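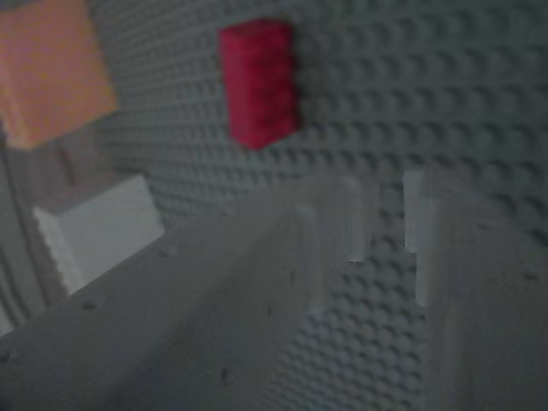 Skye Lennox wants to know whether the Kimitz play table is worth the money when you could glue a couple of studded baseplates to an old coffee table and call it done. Well, Skye, I did exactly that with our first one, so I feel qualified to answer, and I'm going to take my time over it because I've been meaning to write this review since before the holidays!

Our homemade table lasted two summers. The plates were fine, but I used the wrong glue and one corner lifted, and once a corner lifts a four-year-old will find it and keep going. My brother-in-law offered to sand it all down and start over, bless him, and I said no thank you and went shopping.

The Kimitz is made by Durnenberg and I paid $95 for it, plus shipping. It came in one flat box that I could just about walk up the front steps by myself, tipping it from corner to corner. The studded surface is on one side of the top and you flip the whole panel over for a smooth side, so it can be a drawing table or a snack table too. Ours gets flipped maybe once a month. I had big ideas about flipping it every evening, but you have to clear off whatever is built there first, and you try telling my grandson that the fire station has to come down before supper.

Putting it together took me most of an evening, with tea. The instructions are all drawings and no words, and step six shows the leg brackets facing a way that they do not want to face. I had them on backwards and had to undo eight screws. If you look at the drawing for step nine you can see how they're supposed to sit, so look at that one first. The little wrench in the box works but it's hard on the hands – I gave up and got my own out of the junk drawer.

It stands on four legs and they are sturdy. I've leaned on it getting up off the floor more times than I'd like to admit and it hasn't complained. The surface is 27 inches across, which suits two children very nicely and three children for a short while. My granddaughter is tall for seven and kneels at it on a cushion. The little one stands. Neither of them likes the stools that are sold separately, and I'm glad I only borrowed a pair from my neighbor before deciding.

Now the storage, which was the whole reason I picked this one over the Singhal table (the Singhal is prettier, I'll say that, with lovely rounded corners). There are two net bags that hang underneath on hooks. They hold a lot! We have nearly 1000 pieces between the big ones and the small ones and they all went in. But the hooks are shallow, and when a child pulls down on the bag to see inside, off it comes, and then you're all on your knees with a dustpan. I bought deeper cup hooks at the hardware store and that was the end of it. I do think Durnenberg ought to put better ones in the box at this price.

Bricks grip the surface well. The big chunky toddler kind hold on too, though they need a firmer push than they do on our old plates, and my grandson calls me over for that. Crumbs get down between the studs, as they do on anything like this. I use a dry pastry brush, and every so often I take the top outside and rinse it with the hose.

I wrote to the company about a scratch on the smooth side and a very nice person answered in a couple of days and offered a new panel. I didn't take it in the end, as it's under the crayon by now anyway.

So, Skye, if you have a good solid table already and somebody patient with glue, go ahead and make your own, and please ask at the store which glue. If you don't, I would buy the Kimitz again, and I'd buy the cup hooks the same day. My sister over in Skekcombe is waiting until June to see if the price comes down, and I've told her she can come and try ours out any time she likes, as long as she doesn't touch the fire station.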